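Batch cooking for one, week three

The chest freezer from Borkard is in the garage now and I have been filling it at the weekends. It holds more than I expected. So far there are bean stews, a lamb curry, two lots of soup and too many bread rolls.

I started this because I was spending 44 pounds a week on lunches near work and had nothing to show for it. The plan was to cook one big pot on a Sunday, split it up and take a portion in each day. That part has gone well. The rice has not. I froze the first batch in one solid block and had to hack at it with a butter knife. Now I spread it on a tray, let it cool quickly, and bag it flat in the freezer straight away. A flat bag also heats through evenly in the office microwave.

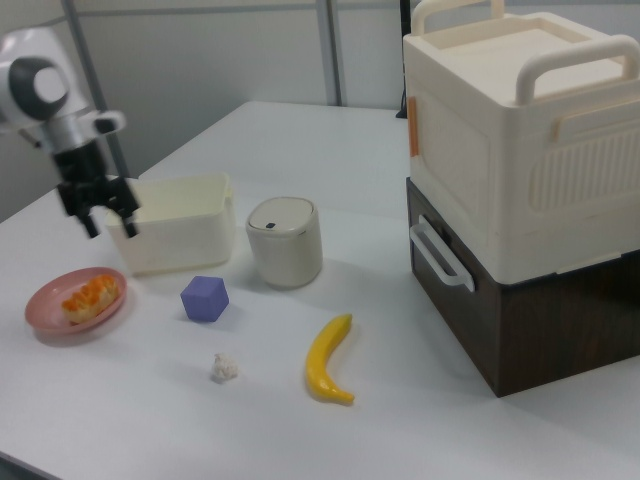
Potatoes are my other problem. In a stew they go grainy and a bit wet once they have been frozen, so I leave them out and boil a few fresh ones on the day. Carrots are fine. Courgettes turn to mush, but in a soup that gets blended it makes no difference.

For portions I use 750 ml tubs and fill them to a finger's width below the rim, as the liquid needs room to expand. The lids on the cheap set from the market in Gatasside split after two goes. The older ones I got from my aunt are still going.

Labels matter more than I thought. Last November I thawed what I was sure was chilli and had stewed plums with my rice. I write the name and the date on masking tape now – the sticky labels fall off in the cold.

Next weekend I want to try dumplings. My neighbour Yulan Yu makes hers in big batches and freezes them on a floured board before bagging them, so they don't stick together. She has promised to show me how to fold them. Mine will look terrible but they should taste all right.

Comments

Marsh_Baker: Try waxy potatoes, they hold up a lot better than floury ones.

Dee in Sarkley: Does the flat bag trick work with couscous?

Petra: I do couscous that way and it's fine. Fork it through first.

Contact | © 2019 | Back to top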